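Ceinture « cuir véritable » qui pèle au bout de deux mois, recours possible ?

Posée par Manuela Bellini le 19 mars 2019
Rubrique : Mode et entretien
2 réponses

Bonjour,
J'ai acheté en novembre une ceinture marron foncé de chez Dollden, payée 45 euros, vendue comme « cuir véritable ». Elle se fend déjà au niveau du trou que j'utilise et une pellicule brune s'en va par petits morceaux. Le vendeur me répond que c'est l'usure normale et me propose un baume Ruggiero à 13 euros. J'ai un gros doute. Est-ce que nourrir le cuir sert à quelque chose à ce stade, ou est-ce qu'on se moque de moi ? Je la porte surtout l'été avec un short en jean, le reste du temps elle est dans un tiroir. 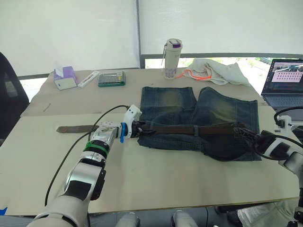
J'ai lu aussi qu'on pouvait faire le test de la goutte d'eau pour savoir si c'est du vrai cuir. J'ai essayé, la goutte reste dessus, donc je ne suis pas plus avancée. Merci d'avance.

Réponse de Mali Pumphrey (43 votes)

Le test de la goutte ne prouve pas grand-chose. Un cuir pigmenté ou verni ne boit pas l'eau non plus. Regardez plutôt la tranche, là où ça s'est fendu : si vous voyez des fibres emmêlées sous une fine couche lisse, c'est sans doute une croûte de cuir enduite. Une trame de tissu, et là c'est du synthétique.
La croûte, c'est du cuir, le vendeur n'a pas forcément menti, mais l'enduit qui pèle ne se répare pas avec un baume. Gardez vos 13 euros. Pour le recours, parlez de garantie légale de conformité, par écrit, avec la facture et des photos de la fente. « Usure normale » après un hiver au tiroir, je demande à voir.

Réponse de jodari_b (2 votes)

Moi je mets de l'huile d'olive sur toutes mes ceintures et jamais eu de souci. Après faut pas serrer trop fort

Commentaire de Mali Pumphrey : l'huile d'olive rancit et tache, surtout contre un jean clair. Je déconseille.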